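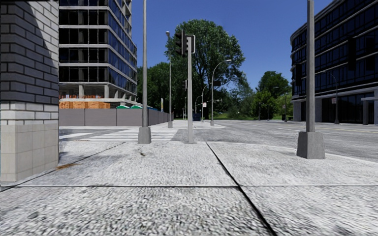
Trerkden 关闭 Altotora 办事处,外国住户需要自己取回文件

2022年1月16日

为外国人办理搬家和居留手续的公司 Trerkden 已经通知客户,它在 Altotora 的办事处不再接待来访者。公司给客户三个月的时间,到 Marchand 大楼一层的窗口取回自己的文件原件。过了这个时间,没有取走的文件会寄到公司的总部,客户如果还想要,就要用书面的方式申请,邮费自己付。

这个消息首先出现在 Prernari 上面。Prernari 是本城外国住户常看的一个网站,平时登的多是租房、看病、孩子上学这一类的文章。网站的编辑 Soledad Zavala 把公司的信翻译成几种语言以后,留言区很快就满了。很多人问的是同一件事:已经交给 Trerkden 的申请,现在到底算不算交给了政府?

答案要看每个人的情况。Trerkden 的地区负责人 Ravinder Leclerc 对本站说,凡是公司已经送到居留登记处的申请,都继续有效,登记处会直接和申请人联系。还放在公司手里、没有送出去的申请,则会和其他的文件一起退还给客户。他说公司给每一位客户都单独发了信,信里写明了文件现在在什么地方。

“如果有人没有收到信,最可能的原因是我们没有他的新地址,”Leclerc 说,“请这样的客户写邮件给我们,写上合同的号码和出生日期,我们会再发一次。”

他没有说明关闭办事处的具体理由,只说公司今后在这个地区的工作会改成在网上进行,签了新合同的客户会有一位远程的顾问。对于老客户,公司允许他们选择:或者换到网上的服务,或者结束合同。

钱的问题

客户最关心的第二件事是钱。Trerkden 的标准合同要求客户在签字的时候预付 2000 欧元,包括居留申请、地址登记、驾驶执照的更换和找房子的服务。不少人的服务只完成了一部分。按照公司的信,没有完成的部分会退款,但是信里没有写明每一项服务值多少钱。

Ilari Räsänen 去年八月和妻子、女儿一起从芬兰搬到 Altotora。他们的地址登记和居留申请都办好了,驾驶执照还没有换,房子最后是他们自己找到的。他认为找房子的那一部分应该全部退给他。公司的顾问在电话里告诉他,找房子的服务“已经开始”,因为顾问给他发过房子的清单。

“清单我收到了,”Räsänen 说,“里面的房子有的已经租出去了,有的在另外一个城市。我不想吵架,我只想知道他们怎么算这个钱。合同我看了很多遍,我的西班牙语不太好,我请同事也看了,他也没有找到。”

Leclerc 对这件事的回答是,公司会给每一位申请退款的客户一张明细表,客户如果不同意,可以在收到以后写信提出意见。他承认,第一批的信没有把这一点写清楚,补充的信正在准备。

律师 Danai Stergiou 在 Altotora 工作,她的客户大多数是外国人。她建议大家在收到明细表以前不要签任何“结清”的文件。据她说,有的客户和文件一起收到了一张需要签名的收据,收据最后有一句小字,意思是客户对公司没有其他的要求。

“取文件的时候签一个收据是正常的,”Stergiou 说,“可是收据应该只说收到了什么文件。如果上面还有关于钱的句子,您可以把那一句划掉,在旁边签上名字的缩写,再请窗口的工作人员也签。要是工作人员不同意,您就在自己的名字后面写上‘只确认收到文件’。请一定要留一份复印件,或者用手机拍下来。”

关于这张收据,Leclerc 说那是公司多年来使用的通用表格,没有特别的意思。他说窗口已经得到通知,客户可以要求使用另外一张只写文件名称的表格。本站看到了新的表格,上面确实只有文件的名称、日期和签名的地方。
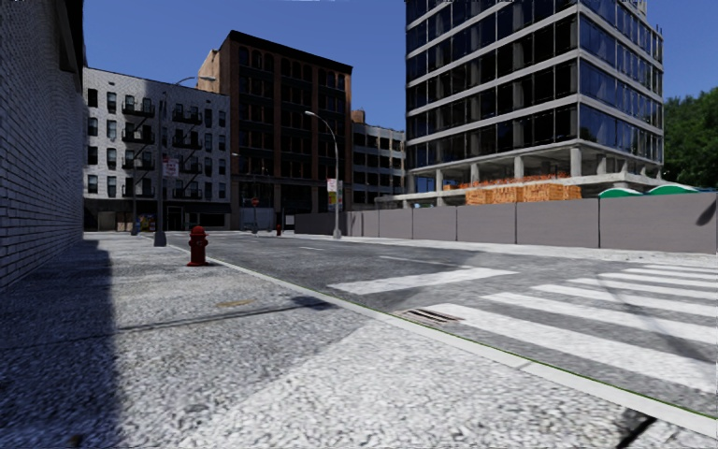

怎么取文件

窗口在 Marchand 大楼的一层,从正门进去以后向右走,在电梯的前面。以前办事处在楼上,所以有的客户习惯上还是先上楼,现在楼上的门已经锁了。去以前需要在公司的网页上预约,没有预约的人也可以等,但是不保证当天能够办理。

本人去取的时候,要带护照或者居留卡,还有合同或者合同的号码。如果请别人代取,代取的人要带自己的证件、客户证件的复印件,和一封客户签名的委托信。委托信不需要公证,用英语或者西班牙语写都可以。夫妻两个人如果各有一份合同,一个人替另外一个人取,也需要委托信。这一点让一些人觉得奇怪,不过窗口执行得很严格。

孩子的文件由父母当中的一位领取,要带孩子的出生证明。如果出生证明的原件正好在 Trerkden 的文件夹里,带复印件就可以,工作人员会和原件对照。

Remedios Dalisay 已经取回了她的文件。她在本城的一家诊所工作,学历证书的原件在公司放了很久。她说等的时间不长,可是她庆幸自己在窗口前面就打开了文件夹。

“里面有我的大学毕业证书,没有成绩单,”她说,“我有一封邮件,是当时的顾问写的,她确认两份都收到了。我把邮件给窗口的先生看,他到后面去找,后来在另外一个文件夹里找到了。如果我回家以后才发现,我就没有办法证明了。我的成绩单要从宿务的学校再申请,要花很长时间,还要重新认证。”

在 Prernari 的留言区里,也有人说自己的文件夹里多了别人的一张纸。Zavala 请大家遇到这种情况的时候,不要把别人的文件带走,也不要在网上登出照片,应该当场交给窗口。她已经从留言区删除了一张照片,因为上面可以看见一个人的护照号码。

网站还做了一张表,让大家在去窗口以前先写下自己交过哪些文件、什么时候交的、是原件还是复印件。这张表可以免费下载,有中文、英文、西班牙文、希腊文和他加禄文的版本。Zavala 说,阿拉伯文的版本翻译好了,正在等人校对。

登记处怎么说

居留登记处通过邮件回答了本站的问题。登记处说,使用代办公司是申请人自己的选择,公司关闭一个办事处,不影响申请的处理。但是,如果申请人在申请表上写的通信地址是 Trerkden 的地址,就必须尽快改成自己的地址。不然,登记处的信还会寄到 Marchand 大楼去,而信里常常有补交材料的期限。

改地址可以在网上做,需要有电子证书。没有电子证书的人,可以到登记处的普通窗口填一张表,这件事不需要预约。登记处特别提醒,改通信地址和改居住地址是两张不同的表,请不要填错。住的地方没有变的人,只需要填通信地址的那一张。

Stergiou 律师认为,这是目前最着急的一件事,比退款更着急。她的事务所里有六位客户在申请表上用的都是 Trerkden 的地址,其中有人本来不知道。表是顾问替他们填的,他们只签了名。

“大家应该找出申请表的复印件,看看通信地址那一栏写的是什么,”她说,“没有复印件的人可以到登记处要求看自己的档案,这是申请人的权利。带上护照就可以。”

她还提到居留卡快要到期的人。延期的申请可以在到期以前提出,也可以在到期以后的一段时间里提出,但是她不建议等到最后。原来打算让 Trerkden 办延期的人,如果文件还没有取回来,可以先用网上能够得到的证明提交申请,缺少的部分以后再补。登记处在邮件里证实了这个做法,条件是申请表本身和付费的证明必须完整。

对于还在等第一张居留卡的人,登记处的说明比较短:请保留提交申请的回执,上面有盖章或者电子编号。这个编号可以在登记处的网页上查询进度。Trerkden 的客户如果没有拿到过回执,应该向公司要,公司有义务交给他们。Leclerc 说,退还的文件夹里都应该有回执的复印件,没有的话窗口可以打印。

雇主的责任

Trerkden 的一部分客户是由雇主付钱的。对这些人来说,合同的一方是雇主,所以退款也归雇主,但是文件属于职工本人。Leclerc 说,公司不会把个人的证件交给雇主的人事部门,除非职工写了委托信。

Räsänen 的情况正好在中间。他的雇主付了居留申请的费用,其余的是他自己付的,可是都写在一份合同里面。他现在和人事部门一起写信给公司,希望把两部分分开计算。他说人事部门的同事对他很客气,不过他们也是第一次遇到这样的事。

有的雇主已经开始找别的代办公司。Dalisay 工作的诊所决定自己办理外国职工的手续,由一位行政人员专门负责。她觉得这样比较简单,因为有问题的时候可以直接到走廊那边去问。她自己的学历认证还差一步,需要把证书的翻译件交给主管部门,诊所同意付翻译的费用。

Zavala 在 Prernari 上写道,她收到不少来信,问应该换到哪一家公司。网站没有推荐任何公司,也不接受代办公司的广告。她建议读者先想一想,剩下的手续是不是自己能够办的。地址登记只需要租房合同和护照,很多人可以自己去。驾驶执照的更换麻烦一些,要看是哪个国家发的执照,有的国家的执照不能直接更换,要重新考试。

在签新的合同以前,Stergiou 建议问清楚几件事:文件的原件放在哪里,是不是可以只交复印件;申请表上写谁的地址;每一项服务的价格是不是分开写的。她说最后一点在 Trerkden 的合同里没有,现在的争论多半是从这里来的。

Prernari 将举办一次网上的问答会,Stergiou 律师会参加,语言是英语和西班牙语。问题可以提前写在网站的表格里,请不要写出完整的姓名和证件号码。问答会的录音以后会放在网站上,并且附上文字稿。Leclerc 说,Trerkden 也收到了邀请,公司还没有决定由谁参加。

补充:Marchand 大楼的窗口每天从早上开到下午六点,中午不休息。最后一位预约的客户要在关门以前办完,所以带着几份合同的家庭最好选早一点的时间。大楼的正门在修理门铃期间是开着的,不需要按铃。公司的旧电话号码已经转到总部,接电话的人不能修改本地窗口的预约,要改时间只能通过网页。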